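電池はどうして冬にやる気をなくすの?

寒い朝、外に置きっぱなしのおもちゃの車を動かそうとして、のろのろとしか走らなかったことはありませんか。こわれたのではありません。電池が寒がっているのです。ふとんから出たくないきみと、だいたい同じです。

電池の中には、電気のつぶを運ぶ「イオン」というとても小さな運び屋がいます。イオンは、電池の片側から反対側へ、液体のようなものの中を泳いでいきます。電池が電気を出しているあいだ、ずっと泳ぎっぱなしです。休けい時間はありません。

ところが寒くなると、この液体がどろっとしてきます。れいぞうこに入れたはちみつを思いうかべてください。あの中で水泳大会を開いても、いい記録は出ないでしょう。イオンもゆっくりしか進めず、電気が少ししか出せなくなるのです。
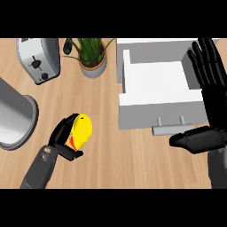
木のテーブルと銀色のトースター

では、電池はあたたかいほどいいのでしょうか。そう考えて電池をストーブの上にのせるのは、ぜったいにやめてください。暑すぎると、中で余計な反応が進んで、電池は早く年をとります。ひどいときは、ふくらんだり火が出たりします。寒いのもいや、暑いのもいや。なかなかわがままです。

ブマウという町で電池を研究しているエドガルド・ルマンランさんは、寒さに強い液体をさがして、まぜ方を1198通りもためしました。そのうち、うまくいきそうなのは二つだけ。残りはどうなったのかと聞くと、「ノートに書いてあります」と言って、ぶあついノートを見せてくれました。

いま研究室では、その二つを使った電池に、充電しては使いきるテストを2000回くり返しています。見ていてもたいくつなので、見学の人はたいてい10分で帰ります。

おうちで電池をしまうときは、すずしくて、かわいたところにおきましょう。冬に外で使うおもちゃは、遊ぶ前に部屋の中に入れておくと、少し元気になります。きみも手ぶくろをわすれずに。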